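Community radio single submissions – how far ahead should we send a track?

Posted January 12, 2021 in Music Promotion

Our group, Sampaio, intends to release a first single ahead of an album planned for October. We would like the regional station in Mulmont to premiere the song before it appears on our website. The station's page states only that material should arrive "in good time." Could members with experience of premieres advise how early the track should be submitted, and whether a physical copy is still expected? We have pressed 100 discs and would prefer to keep most of them for sale.

Daniyal Janjua

Programming staff generally prepare their playlists well before broadcast. When I handled submissions for the Brultemdale evening program, we asked for new songs at least 2 weeks before the requested date. Please send one clean audio file, a short biography and the name of a contact person. A premiere should be offered to a single station only, and the agreement should be confirmed in writing.

The following points apply to most stations:

1. Discs and paper press sheets are still accepted in many places, although they are usually filed and seldom played. One copy is sufficient.

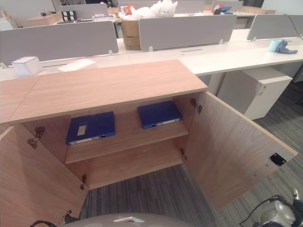

2. Lyrics should be supplied in full. If the song contains strong language, a radio edit must be included – stations will not prepare one on your behalf.

3. The file should carry the artist name and song title in its tags. Our inbox received nearly 600 songs in one season, and untitled files were set aside.

grolness_fan

Just email them. We did that with ours and they played it the same week.

Mulmont Listener

I would add that the station may ask for the running time. Songs over four minutes are often moved to the late program, so please state the length in your first message.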